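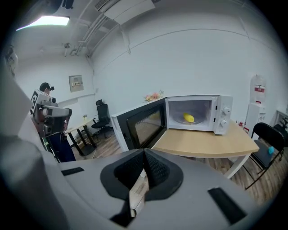
## Reheating corn on the cob in a two-dial microwave

**Nazareno Costa**

We have a basic white microwave in the break room, the kind with two round dials and no keypad. I want to reheat a cooked ear of corn, a short one, without drying it out. Recipes give a time and say "medium power," but the dials on ours have worn markings and I can't tell what medium is. The label inside the manual says 955 W input, if that matters. Two things I need to know:

- What power and time for one short ear from the fridge?
- Does it matter where it sits on the glass plate? Mine tends to end up off to one side.

**Damian Mazurek**

Input power is what it draws from the wall. Cooking power is lower, so don't use 955 for any conversion.

On most two-dial models one dial sets power and the other is a mechanical timer. Check which is which before you start. If the markings are gone, turn the power dial fully one way, then the other, and heat a cup of water for a minute at each end. The end that gives warmer water is high. Medium is normally near the middle of the travel.

For one cooked ear, cold:

1. Wrap it in a damp paper towel.
2. Set power to high, timer to 1 minute.
3. Turn the ear over and give it another 30 seconds.
4. Leave it wrapped for a minute before eating.

Mechanical timers are poor at short settings. Turn the knob past 4, then back to the time you want - otherwise the spring may not engage properly.

Position: slightly off center is fine and usually better. The middle of the plate barely moves through the field, so a cold spot there stays cold. Keep the ear clear of the walls so the plate can rotate.

**pitham_16**

I just do 50 seconds on full, no towel. Comes out OK.

**Workora**

Agree with Damian on the towel. If the corn is raw, leave it in the husk and allow 4 minutes on high, then test with a fork. Also check that the plate is seated on its coupler. Ours at the Drodville office was sitting crooked and everything heated on one side only.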